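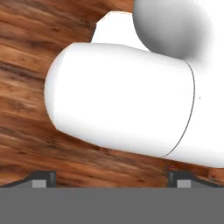
3.2 Wood Grain as a Background in Shape Judgments

Figure 4. A smooth white form over a reddish-brown wood surface with streaky grain (computer rendering).

We now turn to the question that got us started on this project: does a busy wooden surface make it harder to judge the outline of a plain object lying on or near it? Designers of kitchens, workshops and reading rooms choose wood for its warmth, and rightly so, but the grain brings a great deal of visual structure with it. Streaks have a direction. Knots pull the eye. When the streaks run close to parallel with the edge of an object, we expected viewers to misjudge the slope of that edge, much as they do with the classic tilted-line patterns.

The materials came from the Lurside surface set, which holds 246 wood textures sorted by color, contrast and main grain direction. From these we picked 20 with strong grain and 20 with faint grain, matched as well as we could for overall brightness. Consider the rendered view in Figure 4. The rounded white body there has an upper edge that slopes down from left to right, and the streaks in the upper region slope gently the same way -- just the kind of agreement between edge and grain that interested us.

Viewers sat in the Evmont reading lab with the blinds down and the ceiling lights at their usual setting. On each trial they saw one shape on one texture and turned a small dial until a line on a second screen matched the slope of the upper edge. There was no time limit, although most people settled within around 30 seconds. Sessions ran through November, always in the morning.

The results were a delight to plot. On faint grain, settings clustered tightly at the true slope. On strong grain they drifted, and the drift depended on the angle between edge and streak. With a small angle between the two, viewers pushed the line away from the grain, making the edge look steeper or flatter than it was. With a large angle the effect nearly vanished. We had expected knots to matter a good deal and they hardly did, unless one sat right beside the contour.

What surprised us most was the role of color. Textures with wide swings between light and dark brown gave the largest errors, while those that varied mainly in hue, say from orange to tan, gave small ones even when the pattern was just as busy. This agrees with the Hitora floor study, where walkers misjudged the line of a step on high-contrast planks, and it extends the Diekmann account of grain as a set of weak, competing edges. We return to that account in Section 4, where the same textures are shown blurred.

Related articles
Glare and gloss on varnished tabletops
The Hitora floor study: step edges on patterned planks
Sorting wood textures by eye and by contrast
Tilted lines, old and new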